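Planning for two-arm cloth handling: sync the arms or let them run free?
Kenside Makers Board > Software > Motion and Perception

gunhild_s
November 2018

Hi all! I've been rewriting the planner for our two-arm folding cell and I'm having a great time with it, but I'm stuck on a design choice. Right now each arm gets its own trajectory and its own clock. They start together and then drift, by as much as 80 ms by the end of a long move. With rigid parts I never cared. With cloth, one side pulls early and the grasp on the other side slips.

Should I plan both arms as one 14-joint system, or keep two planners and add a sync layer on top?

Gunhild Steinarsdóttir

tablesaw_pete
One system, every time. You get collision checking between the arms for free and a single time base. I did this in Zovero and it took a weekend.

rnagano
I'd go the other way. Planning in the full joint space gets slow as soon as the grippers are close together, and with cloth they're always close together. Keep two planners, send waypoints to both controllers with shared timestamps, and slow the leader down when the follower lags. Ours runs at 100 Hz and the code is short enough to read over lunch.

tablesaw_pete
Slow compared to what, though? She's folding shirts, she can wait half a second for a plan.

rnagano
She can wait once. If you replan every time the cloth shifts (and you should!) it adds up fast. - Ryota

loopback
What does perception look like? I'd sort that out first. If your corner estimates jump between updates, no planner will save you.

gunhild_s
Fair point, loopback. I segment by color, then fit an outline and pick two grasp points, left and right. It works great on the green and red cloths. White is harder against our light gray floor, and a crumpled piece gives me an outline with far too many "corners". My current setup, with one gripper at each side of the white one:

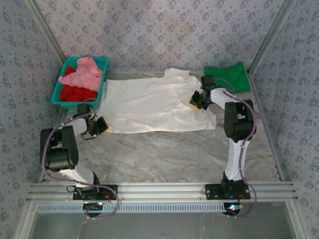 loopback
Re: perception
Oh nice, that helps a lot. I see two things. The floor has a streaky pattern and it's wrinkled toward the back, so an edge detector is going to find cloth where there isn't any. And the walls are full of little flowers, so crop to the floor before you do anything else. Do you have depth? Even a noisy height map would separate white from gray better than color does.

gunhild_s
Depth is on the list for January! Cropping I can do tonight.

tablesaw_pete
Still say one planner. Those two wrists are going to want the same patch of air the minute you start a fold.

rnagano
That's a reasonable worry, and I check for it with a keep-out volume that moves with the leader. It's conservative, so you lose around 3 cm of reach in the middle. I can live with that.

gunhild_s
OK, I'm going to try Ryota's version first, mostly so I can keep my existing code, and log the timing error on both arms. Pete, if the keep-out volume gets in the way I'll try yours and post both sets of plots.

tablesaw_pete
Deal. Post the logs even if they're ugly.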